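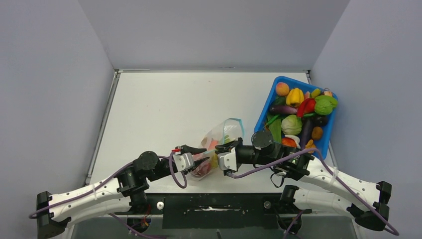

A bag of bright colours: dark red, orange-red, yellow and a little green.

So the Groen logo is finally signed off and I can talk about it! I've been dying to, and my sister has asked me very kindly to stop talking to her about it, so you lot are getting it instead.

Groen is a plant shop in Tumport, up the hill from the old ferry slip, and it belongs to Qianru Xie. She rang me in February wanting a logo, a shop sign and something to stamp on the paper bags. She'd already got a logo of sorts, which was a leaf she'd found online with the shop name underneath in that curly font every café had a few years back. She hated it. She'd had it on the door for ages and hated it every morning when she unlocked.

Her one request was "no leaves". A plant shop, no leaves! I was thrilled and then about an hour later I was quite worried, because once you take away leaves (and pots, she wasn't keen on pots either) you do start staring at the wall a bit.

I went over on the train and spent an afternoon in the shop mostly getting in the way. What I kept looking at was the window. It's an old bow window with small panes, and the plants have been shoved up against it for so long that they press flat on the glass and every pane is a different green shape. I took loads of photos on my phone and drew from them on the way home, very badly, with the train doing its usual thing outside the tunnel.

I did 20 sketches for the first meeting. Too many, I know. I always tell students to take three and I never do it myself. Qianru went through the whole lot at the counter between customers and put her thumb on one I'd nearly left at home, a plain capital G built out of window panes, with one pane missing where the gap in the letter goes. "That's the broken one," she said. There's a pane near the bottom of the window which has been boarded over since before she took the lease. I hadn't even noticed it! I'd just needed a gap for the G. I did own up to that, and she picked it anyway.

Then came the lettering, which took forever. I'd set my heart on Drekura for the name, because it has those lovely slightly fat round letters and the "oe" sits together so nicely. But next to the panes it looked wrong, all soft and puddingy against the straight lines. I tried it lighter, I tried it in capitals, I tried it tiny. In the end I kept Drekura and redrew the panes with softer corners, so now the two of them look like they've met before. If you put the early version next to the final one most people can't tell them apart, but I can, and it was driving me up the wall.

Colour was the other big talk. She wanted green because, well, Groen. I wanted anything else. We went back and forth with swatches taped to the shop door, looking at them from over the road in the rain, and in daylight most of my clever colours went to mud. The rusty orange I'd been so sure of looked like a takeaway. So it's green! A very dark one, nearly black indoors, and then when the sun hits the sign it wakes up. She was right and I've told her so.

The sign was painted by a firm called Zosholm who do boats most of the time, and it's the best bit of the whole job. The panes are brushed on by hand so the edges wobble a tiny bit. My flat version on the screen looks a bit dead next to it now. The final artwork file was called groen_final_49, for anyone who thinks designers are organised.

The stamp for the bags gave us some trouble. The thin lines between the panes filled with ink at that size, so there's a small version of the logo with 2 fewer panes and fatter gaps. It's the one I like best, to be fair, and I've half a mind to ask her to use it for everything, but the sign's up now and I don't think the ladder people would thank me.

Next up is a set of plant labels, which need to survive being watered by people who aren't looking. I've got some waxy card to try. If any of you have had luck with a pen that stays put on the stuff, please leave a comment, as I've tried all of mine and they come off on my sleeve.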